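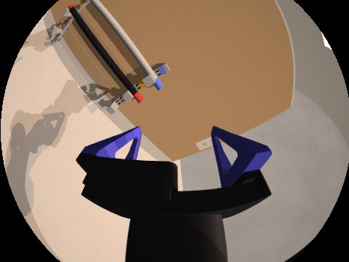
Lakshmi Chacko wrote first, to ask if the fingers were getting the close command at all, or if the planner was giving up before it got that far. She had the same stall on her own Rillerov arm in March and it was a soft limit left over from an old finger set.

It does get the command. I've pasted the log further down. Thanks for the quick look.

**Ticket:** Gripper stops short on the rod pick, sim and real arm
**Opened by:** Behrouz Ahmadpour
**Opened:** 9th January
**Status:** open, workaround in place

## What I'm running

Home-built arm, Drekex controller board, two-finger gripper with the blue faceted fingers. Wrist camera with the wide lens. I test everything in the simulator at home, then take it to the bench at the Skilham workshop. The job is to pick one long rod off its supports and move it to the next rack. Black rod first, then the white one.

## What goes wrong

The arm moves over the rod and lines up fine. The fingers start to close, then the controller reports a stall and opens them again. Same thing in the sim with the same config file, so I've ruled out the motor and the wiring for now.

 close: target 100
 close: stall, retry 2 of 3
 close: stall, retry 3 of 3
 open: fault cleared

## Steps so far

1. Deleted the saved limits and homed the gripper again. No change. The old soft limit Lakshmi mentioned isn't in my file, I searched for it by name.
2. Ran open and close with no rod. Full travel both ways and no stall, so the fingers aren't hitting each other or the body.
3. Turned the wrist so the fingers come in on either side of the black rod, and dropped the closing speed by half. It got further before the fault. With the blue fingers this near to the rod I can't tell contact from a near miss by looking at the wrist view, so I went by the contact flag, and it stayed off.

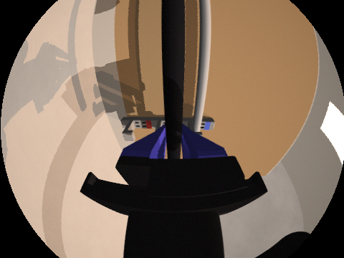 4. Raised the stall timeout to 3000 ms. The fault went away in the sim. On the bench the motor hummed for the full time and then faulted, so I put the old value back.
5. Swapped the rod collision shape from the mesh to a plain cylinder. The contact flag now comes on when it should. Still stalls on some runs.

Elaheh Rostami asked for the finger offset. It's whatever came with the Khosravi finger files. I never measured it against the printed ones, and I should have.

## Where it stands
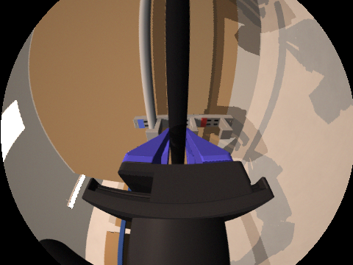
Centring is the part I'm happiest with. I changed the approach so the wrist settles before the close command goes out, and the sideways error in the log is a lot smaller than it was. You can see the black rod going down the gap between the two fingers, with the grey cable just to the left of it. I'd like the tracker to ignore that cable, as it's long and thin too and the edge finder has locked onto it before. Masking by colour should do for this setup.

For now I send a half close, wait, then send the full close. It works in the sim. I haven't tried it on the bench yet.

## Still to do

- Measure the printed fingers and fix the offset in the config
- Add the colour mask and rerun with the shadows switched off
- Try the two-stage close at Skilham
- Ask Ghazal Bahrami for her stall settings, same board as mine

Please leave this open until I've posted the bench log.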